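Building a Pick Station in a Shared Workshop
Notes for Session 3: Workspace, Hand, and First Grasps
Parviz Heydari, Gedton Workshop

These notes assume you have finished the wiring sheet from Session 2 and that your arm homes without faults. Bring the laptop with the motion files. The bench supplies stay at the workshop.

3.1 Workspace layout

The station is one table against a wall, with the arm at the near side and the target area in the middle. Keep the back of the table for whatever the object will be moved to or from. We use a wire-mesh shelf there. The mesh is light, can be clipped to, and does little harm if the fingers run into it at low speed.

Set the table origin at the arm base, x to the right, y away from you, z up. Write it on tape and stick it to the table. Two groups in February used different sign conventions on the same station and each spent an evening correcting the other's offsets.

The usable reach for this exercise is 600 mm from the base axis. The arm will go farther, but with the hand mounted the wrist starts to sag near full extension and position error grows faster than the calibration can remove.

3.2 Container and object

Use a plastic basket with low sides and openings. Mark its position on the table before each run. A basket that has slid a few millimeters between runs will look exactly like a calibration drift in the log, and you will chase the wrong fault.

For the object, start with a single piece of fruit, real or artificial. Fruit shapes are useful because they taper: a grasp that is slightly off center tends to squeeze the object out of the hand, so bad alignment shows up early. Do not start with blocks. They forgive too much.

3.3 Mounting the hand

The hand bolts to the wrist flange through the adapter Shahab Jalali machined for the Trivier arm. Order of assembly:

Fit the adapter to the wrist, finger tight.
Seat the hand and check that the palm faces the basket side.
Tighten the adapter screws in a cross pattern.
Connect the cable and leave slack for full wrist rotation.
Rotate the wrist by hand through its range with power off.

The last step is the one people skip. If the cable goes tight anywhere in the range, reroute it now. Cable strain at the connector was the most common failure last term and it gives intermittent faults — the worst kind to find after the glove is on.

The glove goes on after the joint check. It adds friction at the fingertips but hides the hardware, so confirm that every joint moves freely first. Pull the material clear of the thumb base. Cloth caught in that joint raises motor current and will trip the limit.

3.4 Thumb approach

We teach the thumb separately from the four fingers. The fingers hold flat and extended while the thumb is brought out to the side and positioned over the object. This gives one moving reference to align instead of five. Once thumb position is repeatable, add finger closure.

Procedure:

Move to the hover pose with fingers extended.
Lower in steps of 3 mm.
Stop before contact and record the pose.
Return to hover and repeat from the start.

Compare the recorded poses. If they scatter in x but not in y, suspect the base joint. If they scatter in every axis, check the adapter screws before touching any software.

3.5 Controller settings

The Okis controller runs its loop at 1000 Hz. Leave it there. Lower rates save nothing at this scale and make the thumb oscillate on small moves. Logging can be slower, and the default log file is adequate for this session.

If the controller shows code 2206, the hand did not answer within the time limit. Power down, reseat the connector, power up, and home again. Do not clear the code and carry on, as the reported finger positions may be stale.

3.6 To hand in

One page with your table origin, basket position, recorded thumb poses, and a short paragraph on the largest error source you found. Add a sketch of the cable route. Groups using the Shojaei bracket instead of the machined adapter should say so at the top, as the offset table is different.
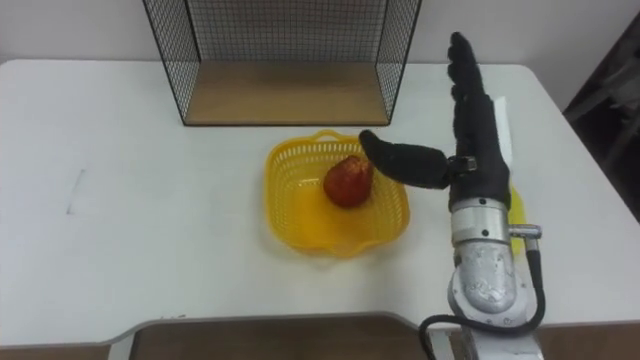

Figure 1. Fingers extended, thumb over the fruit in the basket (see 3.4).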